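Gripper zero on the Walness two-arm unit – quick version

Do this after any finger swap, or when the right side starts closing crooked. Takes 4 minutes once you've done it a few times. First time, longer.

You need: 2.5 mm hex key, lint-free cloth, the Prelora pendant, a low stool or box, something small and awkward to pick up. Keys are good.

1. Home both arms. Power to the grippers OFF, controller stays on.

2. Check the cables. Each one should hang in a loose loop from the housing down the forearm. Tight loop = it pulls at full reach and the zero drifts. Give it more slack at the lower clip, not the top one.

3. Wipe the fingers. Dry cloth only, no alcohol, it eats the pads.

4. Gripper power on. Open fully, then jog closed by hand until the tips just touch. Pendant should read 1,257. A few counts out is fine. If its way out, loosen the 4 finger screws, reseat, tighten crosswise and start this step again.

5. Save. Menu – Tool – Zero – Store. Do left and right seperately, it won't do both.

6. Set grip force to 70. Factory default is higher and will flip light stuff off the stool.

7. Test pick. Stool in front, keys near the corner, come in slow from the side. Fingers open before you get there. Repeat with the other arm.

Still crooked? Swap left and right fingers. If the fault moves, bad finger. If it stays, housing – back to Trarnow for that one.

Updated 2019-09-28
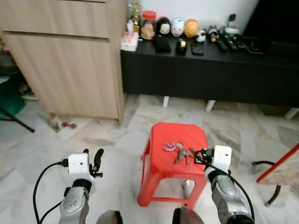
Step 7, right arm coming in on the keys.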